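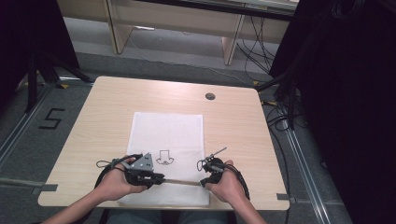 Elfriede Haslinger asked for the jaw settings to be published next to the recordings, on the grounds that a grip comparison is hard to reuse when the reader has to guess how far each side was allowed to close. The settings are now in the session file and the fields are listed further down.

Mukholm Bimanual Grip Trials
README, release 3

Contents

2,245 recordings of two-handed tabletop work done with hand-held grippers, one in each hand. Of these, 792 use a slender bar held between the two grippers over a printed sheet. The rest cover folding, passing from left to right, and placing parts on an outline.

The trials were run to compare two controller builds, Watik and Solham, on the same motions. Nothing in this release was recorded on an arm. The replay results on the Aigner arms are kept in a separate package and use the same session names.

Layout

sessions/ one folder per session
sessions/NAME/head/ head camera video
sessions/NAME/left/ left gripper log
sessions/NAME/right/ right gripper log
sessions/NAME/session.txt settings and operator notes
sheets/ line drawings as printed, for use at 100 per cent scale
tools/ alignment and export scripts

Fields in session.txt

controller: watik or solham
task: bar, fold, pass or place
sheet: name of the printed drawing, or none
jaw_left, jaw_right: closing limit as a fraction of full travel
clock_offset: seconds, right log relative to left log
notes: free text, may be blank

Left and right are always the operator's left and right. The two hand units are not mirror images of each other and should not be treated as interchangeable in training. The export script has a swap option, which flips the labels only and leaves the geometry as it was.

Known problems

Clock drift. Sessions recorded before July were aligned by hand from the video. The offset is good enough for segmenting a motion into stages. It is not good enough for comparing closing times between controllers, so leave those sessions out of any latency figure.

Cable pull. A taut cable shows up as a slow rotation at the wrist. Where the operator noticed it, the notes field says "cable". The label is incomplete.

Bar tasks. A thin bar gives very little jaw opening to work with, and the Solham build reports some of these grips as fully closed. Use the video to confirm a hold. Yulan Duan's patch in tools/ lowers the threshold for the bar task only and writes the result to a new column, so the original values stay in place.

Sheets. The paper was not always flat. Anyone measuring bar height or position against the printed outline should fit the sheet in each video first instead of assuming a plane parallel to the tabletop.

Splits

Train, validation and test are divided by session and never within one. Release 2 had 4 sessions listed in both train and test. They are now in train, and test scores from release 2 should be recalculated before being compared with newer ones.

Changes in this release

Jaw limits added to session.txt
Duplicate sessions removed from test
Bar threshold patch added
Colour profile corrected in the head video export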